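4 min read

I moved to Harklow in April, and the last thing I unpacked was my paperwork. It filled one suitcase and two shopping bags. Some of it went back to my first apartment, and I had carried it through 4 moves without reading any of it.
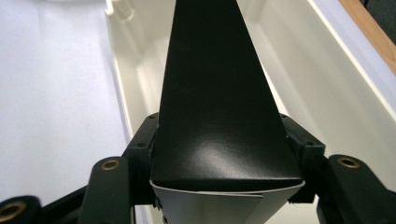
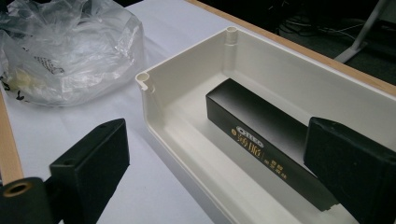 Sorting paper is dull work and I had put it off for years. What got me started was a letter from the water company asking for proof of my move-in date. I knew I had the lease, but it took me most of an evening to find it, under a stack of takeout menus and an old phone contract. The next morning I decided to go through the lot. I didn't buy a filing cabinet or a label maker. A shallow white plastic tray is enough to hold the mail that still needs an answer, and when the tray is full I have to sit down and deal with it. Everything else is either in a folder or in the recycling.

I ended up with 14 folders, which sounds like a lot, but some of them hold only one or two sheets. Taxes get one folder per year. Health, car, bank, work and home get one each. There is a folder for instruction manuals, though I threw out most of those too, as nearly all of them can be found online now.

The shredding took longer than the sorting. My friend Liesl Widmer lent me her shredder, a small one that takes a few sheets at a time and then needs a rest. I did it in the evenings with the radio on. Anything with an account number went through it. Plain letters and envelopes went straight out with the paper recycling.

I kept a few things that don't belong in any folder. One is a receipt for $80 from the first bike I bought with my own money. Another is a postcard from my aunt in Trondbridge with the street number wrong – she wrote 1213 and the mailman found me anyway. They are in an envelope at the back of the drawer.

The part I haven't solved is email. Half of my bills come that way now, and I never save them anywhere. For the moment I download the ones I would need for taxes and leave the rest. I may set up the same folders on the computer this winter, but I have said that before.

3 comments

Divya Shetty
How long do you keep bank statements? I still have mine from college and I'm scared to throw them out.

Florin Voicu
I scan everything and keep only the house papers and birth certificates on paper. Took me a month of evenings but the closet is empty now.

Stela Olteanu
The tray idea works for us too, except my husband puts his keys in it.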